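Losto Opens Its Jewelry Untangling Service to the Rest of Flundurside

FLUNDURSIDE, April – Losto, the home-sorting firm best known for emptying other people's closets, will begin taking on the household jewelry box this month. The new service is called Edinar. It covers necklaces, beads, bangles and whatever else has gone into the box since the box was bought. 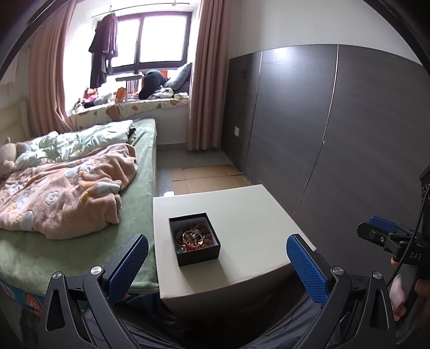 A bangle and beads, not yet sorted.

Edinar sessions take place in the client's own bedroom and last 2 hours. A small table is enough. The sorter works from the top of the pile down, bangles first, then strands, then the loose pieces that everyone swears belong to something. Single earrings are kept in a separate pouch for eight weeks, in case of reunions.

Losto tried the service in 49 homes before setting a price. Clients were asked to leave the box as it was, and most found this easy.

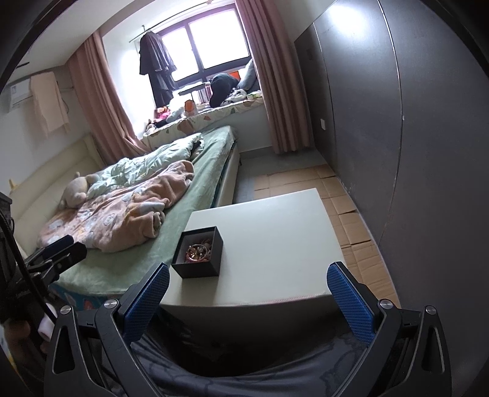
Pieter Hendriks tried one of the early sessions and reports that he had considered his late aunt's beads a single object until they came apart into three necklaces. He would still like to know how the knots got in there, given that the lid was shut.

Losto does not clean, value or repair jewelry. Customers who need a clasp fixed will be pointed to Calvo, on the same street, which also sells boxes with compartments – about a year too late for most of them.

Bookings are open now at the Losto counter, 702 Calvo Row, Flundurside, until 8 in the evening.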